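So the state wants another payroll tax, this time for a "workforce wellness fund." The bill runs 404 pages. I read the part about who pays. It's you.

Supporters keep saying it only costs the average worker $120 a year. Average of what? The bill's own fiscal note has a family with two incomes paying $1,129 by the third year.

And where does the money go first? A no-bid contract for Zareck to build the website. Have we forgotten the last website?

The hearing is Wednesday at 9 a.m., when the people paying for it are at work. Funny how that keeps happening.

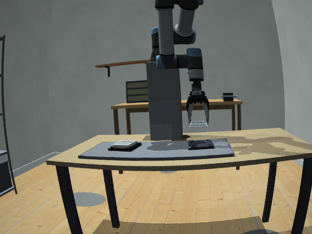

Call your state rep before then and ask one thing: what happens when the fund runs short? I asked mine twice and got a form letter.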